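Ticket: straw sleeping mat, green seam binding / mat shifts on sheet, snags on dark clothes
Opened November 21, 2022 by Ileana Dobre
Room: Lirnilden guest house, back bedroom
Status: open

Problem: staff fold laundry on the bed in this room and the mat keeps creeping toward the wall. Also tan fibers on anything black or navy. Guest complained re jeans. Mat is the two-panel kind, joined down the middle, came from Suninmont in January. Need to know if it's the mat or how we use it.

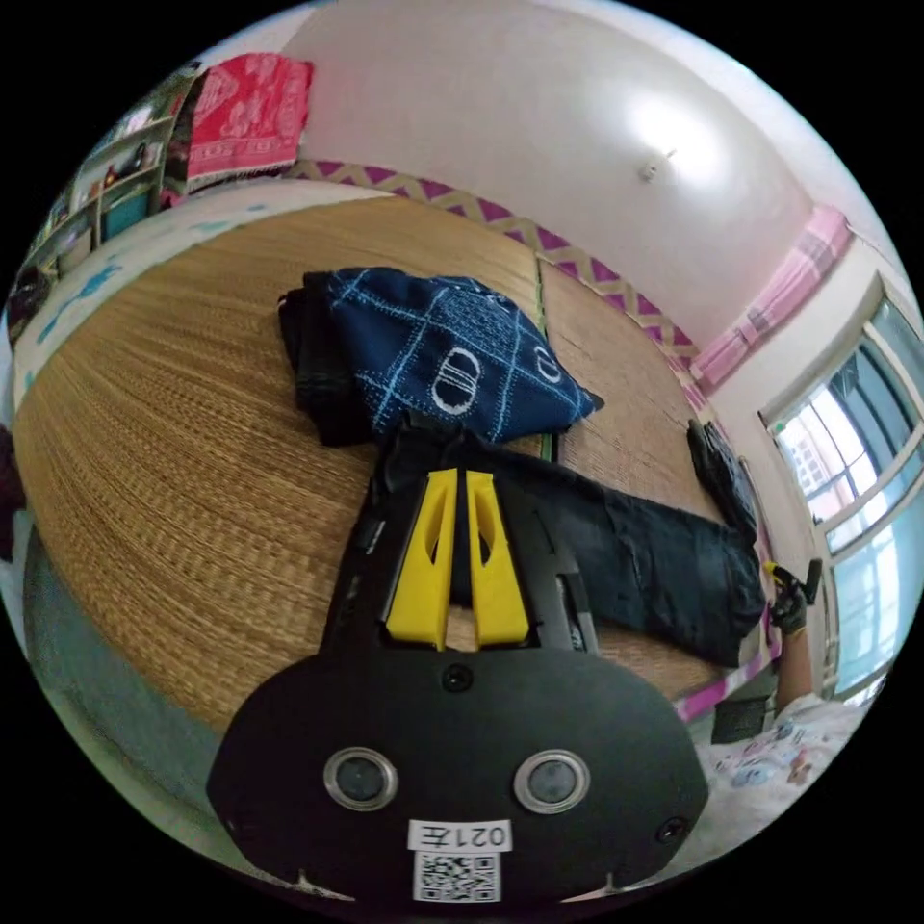 Yao-tsung Yuen: Which side is up? Ours shed like crazy until we flipped it. Also don't drag jeans across, rivets catch the weave. Lift and set down.

Ileana: not sure which side, no tag left on it. Will check the binding, stitching should be neater on the top side I think. Vacuumed with the brush head, along the weave not across. Then wiped w/ a barely damp cloth and left it 2 hours with the window open before putting clothes back down.

Sorted everything dark into one pile so fibers show up. Lint roller on each peice after folding.

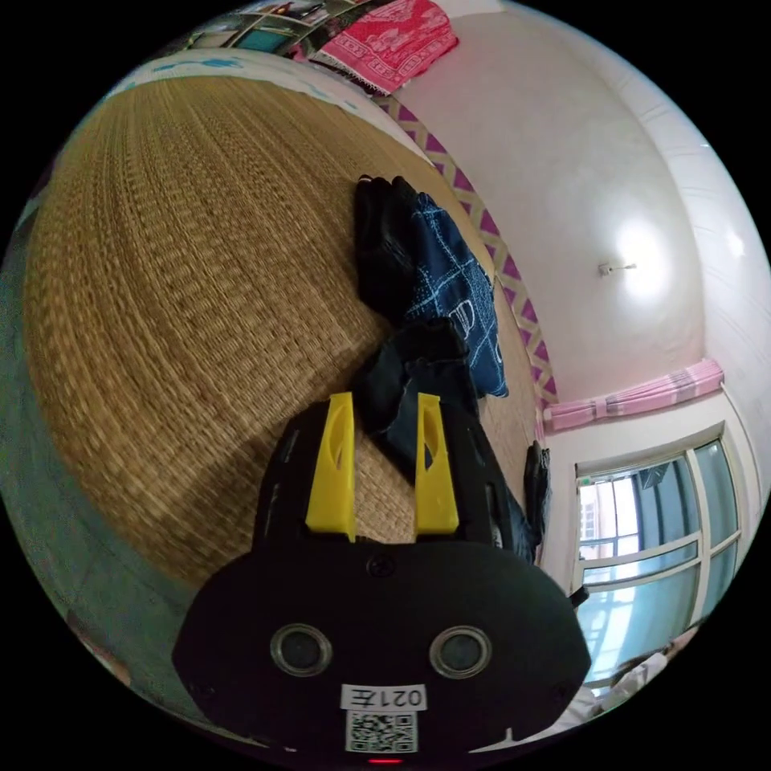

Dark items on the mat, lint check.

Update. Roller picked up fibers from the black stuff, hardly any from the navy. So still shedding but less. Flipping it is next.

On the creeping: sheet underneath is slick, that's my guess. Tried tucking the sheet tighter, no real change. Pushed the mat back so the patterned border shows at the wall and will use that as my marker. If the border disappears the mat has moved. 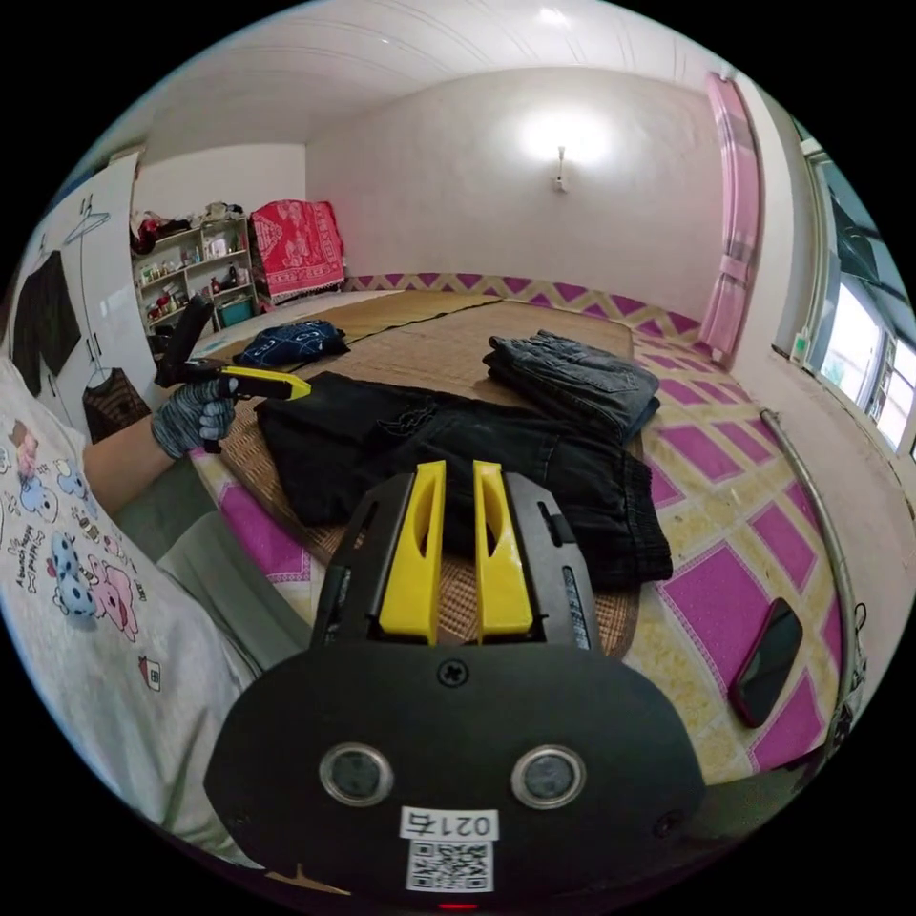 Folding pants means pressing down and pulling toward you, so the mat gets shoved around every time. Asked Lai-ching to fold the heavy things first and keep them off the seam. Seam is where the snags are worst, one loose strand, trimmed it flush. Did not pull it.

Lai-ching Yu: fine by me but I need somewhere for the small stuff, it always ends up under the pants

Ileana: left side for small stuff. Pick things straight up when moving them, no sliding. 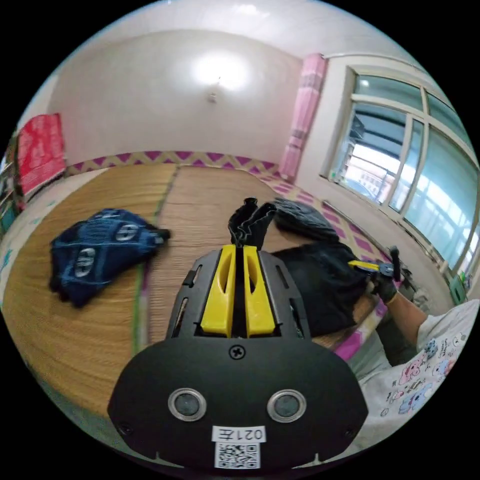

Still to do: flip mat, redo lint check, put grip liner between sheet and mat. Punero has liner for 15 a roll, ordering one. If it still sheds after that I'll write Suninmont and ask about a replacment. Leaving ticket open till the liner is in.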